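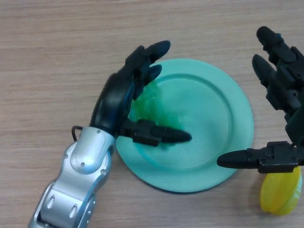 3 min read

Call for participants: help us write the house rules for robot hands at the table

Vemuven is looking for 16 people to join a working group on good practice for two-handed robots doing tabletop work. Plates, play food, cups, boxes, small stuff. Paid, part time, starts in June. Sorry for the short notice, the room got confirmed late.

What we have now is a draft. 44 rules, written by three of us over a winter, mostly by arguing. Some are good. Some only make sense if you were in the room. We want people who run these sessions for a living, or want to, to go through it line by line and tell us where its wrong.

A few from the current draft so you know what you'd be dealing with:

Rule 4. One hand works, the other stays open and clear of the dish. If both hands have to be over the dish, the task sheet says so beforehand.

Rule 9. Soft or thin items get fingertip contact before any closing of the hand. No dragging across the rim.

Rule 11. Cables at the wrist checked before every session. By a person, by hand, with the power off.

Rule 17. Nobody reaches across the table while the arms are live. Not to fix a plate, not to pick up a dropped item. Stop first – then reach.

Rule 23. A failed pick is logged as a failed pick. No quiet retries. (This one caused the most shouting.)

Rule 30. Operators swap out after 65 minutes, even mid-task.

Our logs hold 3,073 tabletop sessions and the group gets to read all of the notes. Bring patience, the handwriting-to-text on the older ones is bad.

Who we want

– operators, any level. Six months on the controls is fine
– people who label or review session footage
– safety leads from shops, labs, warehouses
– one or two people from food service who have never touched a robot. Really. You know more about handling plates than we do

No degree needed. You do need to read and write English well enough to mark up a rule and defend it.

What it involves

Four working meetings at the Prumon building, Saturday mornings, 9:30 start, done by 1. One hands-on day at the bench with Gearóid Hanrahan, where you try the rules on the actual setup and break the ones that dont hold up. Reading in between, a couple of hours a week. Remote is OK for the meetings, not for the bench day.

Hourly pay, travel covered, lunch on bench day. Rate is in the info sheet, ask for it.

House conditions: hair tied back, no loose sleeves, no rings at the bench. You'll get a stop-button briefing from Chandrasekhar Shenoy first and you sign for it. No briefing, no bench, and that includes managers.

Everyone in the group is named in the finished document unless they ask not to be. Disagreements get printed too, as notes under the rule.

To apply

Half a page to Sorcha Mac Giolla at the Vemuven front desk, or use the form on this site. Tell us what you do now, and one rule from above you would change and how. Skip the resume unless you want to send it. Questions about access or the building go to Lieven Martens.

We close when the group is full.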